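The Returns Table

The machine came to the Norkthorpe warehouse in April, in four crates, and by the end of the month they had given it my side of the table.

I should say what my side was. Returns come down the belt in bags, and somebody has to open the bags, see what the thing is, and put it where it goes. School supplies to the left, toys behind you, kitchen things on the cart. I had done it for 8 years. My table mate had done it longer and had opinions about people who send back fruit.

Kirkach, the company that owns us, sent a man with a slide show. The slide I remember said the arm would "free the hands of our people for higher work." My table mate raised one of her free hands and asked what the higher work was. He said that was being scoped.

What it came to was a stool and a screen. The arm picked. If it didn't know what it was looking at, it stopped, and the screen showed me what its little camera showed it, and I pressed a button to tell it. I was paid the same. I was told this several times, as if I had asked.

The screen log put a number on every stop. I still remember 2147, because I sat so long over it.

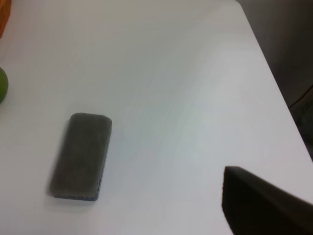 Stop 2147, the gray block.

It was the kind of thing you wipe a whiteboard with, or near enough. A child would have known. The arm had a finger out over the table and would not go on until I said so. I had the choices on my screen: SHOE PART, SPONGE, BRUSH, OTHER. I looked at them and I looked at the block.

"Press Other," said my table mate, who by then was not my table mate, only the woman on the next stool.

"If I press Other it goes in the bin."

"Then press Brush."

"It isn't a brush."

The clock in the corner of the screen turned yellow, then red. Ulitz, the line lead, came over with the tablet held against his chest. He was decent about it. He said the target was 59 stops an hour and I was pulling down the whole row.

I said that if I could just reach over and move it, we'd be done. He said there was a line painted on the floor for that reason.

"Who do I tell that the list is wrong?"

"Laizer," he said. That was the firm that made the software. "There's a form."

I pressed Sponge. The screen went green and gave me a small picture of a thumb.

I did fill out the form, on my break. It asked how satisfied I was on a scale that went up to 100, and then it asked whether I would recommend the arm to a friend. There was a box for comments. I wrote the word "eraser" in it and sent it off.

In the fall they took out the next stool. She went to nights, where they still had a belt and no arm, and for a while she left notes taped inside my locker door. They were mostly complaints about fruit.

The list has five choices on it now. The new one is SHOE PART (LEFT).

Search stories Enter keyword Go

Contact the editors | Copyright 2024, all rights remain with the author | Back to top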